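The packing floor at Oller used to start at six in the morning with everyone on their feet. Nektarios Xenos did eleven years of that before the company bought its first pair of arms, and he still comes in early out of habit.

His job title is now cell operator. He looks after the station where small parts are picked up, turned and set back down before they go to inspection. In June the station handled 3653 parts. A person at the old bench did 234 on a good shift, and went home with sore wrists.

"I don't miss the wrists," Xenos says. "I miss talking. With four of us at a bench, you talked all day."

Oller let no one go, but it stopped filling jobs when people left. The packing crew is down to 10. Two former packers moved to inspection, and one took a training course at Tsakiris, the firm that services the hands. Pay went up a grade for those who run the cells.

Complaints are mostly about the schedule. When a cell stops, the operator stays until it runs again, and the union wants that time paid at a higher rate. Talks were still open when we visited.

Xenos keeps a notebook of stops and what fixed them. The newer operators borrow it.
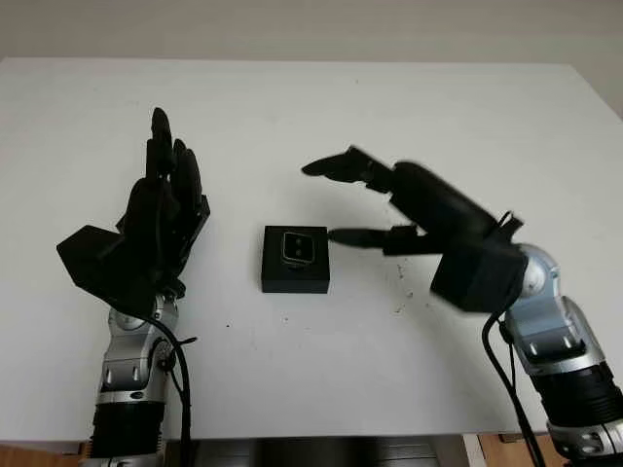
Two robotic hands at a white worktable, the right one reaching toward a small item on a black box.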